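Clarkstead 社区图书角借阅记录 数据说明

版本 2

关于这份说明

这份文件介绍 Clarkstead 社区图书角的借阅记录数据。中文不是我的母语，我尽量写得清楚。如果有的句子读起来不自然，请告诉我，我会在下一版修改。英文说明另有一份，两份内容如果不一致，请以数据文件本身为准。

数据是什么

数据一共有 1,319 行，每一行是一次借阅。一次借阅的意思是：一个人把一本书从图书角拿走，并且在登记本上写了一行。同一个人同时借三本书，就是三行。续借不算新的一行，续借写在原来那一行的备注里。

登记本是纸的。记录从 9 月开始，一共 12 个月。之后我把登记本逐页录入电子表格，再整理成现在的格式。录入的时候我保留了原来的写法，整理的时候才统一，所以两种写法在数据里都能找到。

数据来自两个地点。第一个是 Clarkstead 的图书角，地方比较大，书也比较多。第二个是 Standness 的分点，只在下午开放，记录比较少。两个地点用同一种登记本，但是填写的习惯不一样，下面会说到。

文件

borrow.csv：主表，每行一次借阅。
titles.csv：书目表，每行一种书，不是一册书。
notes.csv：备注原文，按行号与主表对应。
places.csv：两个地点的代码和开放时间。
CHANGES.txt：版本之间的改动。

所有文件用 UTF-8 编码，没有 BOM。有些表格软件打开中文会显示乱码，这时请用导入的功能，并且手动选择编码。分隔符是半角逗号。书名里如果有逗号，整个字段用双引号包起来。

主表的字段

row_id：行号，从 1 开始，不重复。
place：地点代码，C 是 Clarkstead，S 是 Standness。
title_id：书目编号，对应 titles.csv。
month_out：借出的月份。
month_back：归还的月份，没有归还记录的为空。
days：借阅天数，归还时按登记本计算。
renewed：是否续借过，0 或 1。
age_group：年龄段，child、adult 或空。
lang：书的语言，用两个字母的代码。
flag：录入时的疑问标记，见下文。

我没有公布具体的日期，只公布月份。图书角的借书人不多，如果有具体日期，邻居之间很容易猜到是谁借的。借书人的姓名、门牌号和电话在录入的时候就没有进入电子表格。纸的登记本由图书角保管，不对外提供。

书目表的字段

title_id：书目编号。
title：书名，按封面上的写法。
title_alt：另一种写法，例如繁体或拼音，没有则为空。
category：类别。
copies：册数，只写整理时在架的册数。
source：来源，donated 是捐赠，bought 是购买，moved 是从另一个地点转来。

类别一共 20 个，名称是图书角自己定的，不是标准的图书分类法。有些类别的界线不清楚。比如“家常”这个类别里，既有菜谱，也有修理水管的书，还有两本讲养猫的。我考虑过把它拆开，后来没有拆，原因是登记本上就是这样写的，拆开以后就不能和标签对应了。

书名的写法

这部分花的时间最长。登记的人写书名时常常只写前面几个字，或者写自己记得的名字。同一本小说在登记本上可以有四五种写法。我的办法是先按书脊上的编号找，没有编号的再按书名找，还找不到的就填 flag。

flag 的值有三种：
a：书名不完整，但是可以确定是哪一本。
b：有两本以上可能，选了最可能的一本。
c：无法确定，title_id 为空。

做书名统计的时候，我建议去掉 b 和 c。做借阅次数统计的时候可以保留全部行。

简体和繁体的问题：title 字段保留封面的写法，所以同一作者的书可能一本是简体，一本是繁体。如果需要检索，请先自己做转换。转换工具不一定准确，特别是人名和地名。

已知的问题

Standness 的登记本中间缺了几页，缺的部分大概是冬天的。我不知道缺了多少行，所以没有补。比较两个地点的月份变化时请注意这一点。

days 字段有少量的零。当天借当天还是可能的，但是也有一些是还书的人忘记写归还时间，后来由别人补上。这两种情况在数据里分不开。

age_group 是登记的人自己勾选的。家长替孩子借书的时候，有的勾 child，有的勾 adult。请不要用这个字段推断孩子读了多少书。

lang 字段里的双语书，按书名页上第一种语言填写。

很多人在架子旁边坐下来看，不借走。这样的阅读没有任何记录。因此借阅次数少的书，不一定是没有人看的书。画册和地图类尤其是这样。

整理的过程

录入完成以后，我用 Postanen 检查了一遍。Postanen 是我写的一个小脚本，放在 tools 文件夹里。它做三件事：检查行号是否重复，检查归还月份是否早于借出月份，检查书目编号在 titles.csv 里是否存在。它只报告问题，不修改数据。所有的修改都是手工做的，并且写在 CHANGES.txt 里。

月份的检查要小心。记录跨过了新年，所以归还月份的数字可以比借出月份小。脚本里已经处理了这个情况。如果您自己写程序，请不要直接比较大小。

第 2 版的主要改动是类别名称统一，以及 Standness 的地点代码从 D 改成 S。如果您的程序用过第 1 版，请检查地点代码。 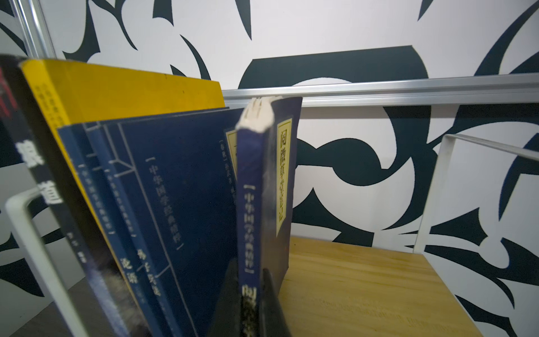

一本书丢失以后，它的借阅记录还在数据里吗？

记录还在。丢失的书保留原来的 title_id，copies 写 0，最后一次借阅的 month_back 为空，备注里写“未还”或者“找不到”，看登记本上怎么写。如果后来补买了同一种书，仍然用原来的编号，copies 改为现在的册数。

适合的用途

这份数据适合用来练习数据清理，特别是中文书名的匹配。也可以用来看一个小图书角在一年里的借阅变化，或者给别的图书角设计登记本时作参考。

不适合的用途

数据不能代表 Clarkstead 全体居民的阅读习惯，也不能用来和公共图书馆的借阅率作比较。请不要尝试把记录和具体的人对应起来。如果您发现某一行可以认出是谁，请先写信给我，不要公开讨论，我会把那一行的月份去掉。

许可和引用

数据可以自由使用和修改，用于公开发表时请写明来源。引用时写“Clarkstead 社区图书角借阅记录，第 2 版”就可以。tools 文件夹里的脚本也是同样的条件。

Barroso 的目录格式

有人问能不能提供 Barroso 格式的书目。目前只有一个初步的转换文件，放在 extra 文件夹里，类别没有完全对应上，“家常”和“杂”这两类是空的。等类别对照表写好以后再更新。

反馈

发现错误请写明文件名和行号，最好也写上您认为正确的值。关于书名的错误，如果您手上有同一本书，请告诉我版权页上的写法。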